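Operations > Staff information > Handling and automation

Search this site
Enter keyword

Frequently asked questions: hand-held grippers at the Jendthorpe office

Who is affected by the change?
Staff on the furnishings care team who join the recording rota. Six people are on it at present. All other cleaning duties stay as listed.

What does the work consist of?
Ordinary cloth tasks, carried out with a hand-held gripper in place of the fingers. Each session lasts 25 minutes and is recorded for training the Nestach arm.

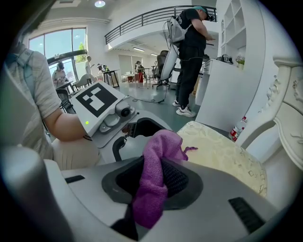 Purple cloth and hand-held grippers beside a carved white chair.

Does the arm replace anyone?
No post is removed under the present plan. The arm is intended for repeat wiping of flat surfaces. Carved furniture and upholstery remain manual work. The plan is reviewed in December.

How should a cloth be held?
Close the gripper on a fold, not on a single layer. Keep the pressure light on woven fabric. 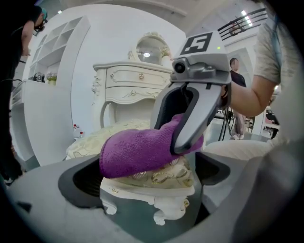 Metallic thread snags easily, so lift the cloth before changing direction. Report any pulled thread to Gülizar Bozkurt the same day.

Are individual staff assessed from the recordings?
No. Files are stored by task number and are not used for appraisal. Kadir Tatlı handles requests to delete a session.

How many recordings are needed?
The target for the first stage is 432. Incomplete sessions do not count.

Is the time paid?
Yes, at the normal rate. A break of five minutes follows each session.

May I leave the rota?
Yes, at any time. Tell Erhan Polat by Thursday for the following week.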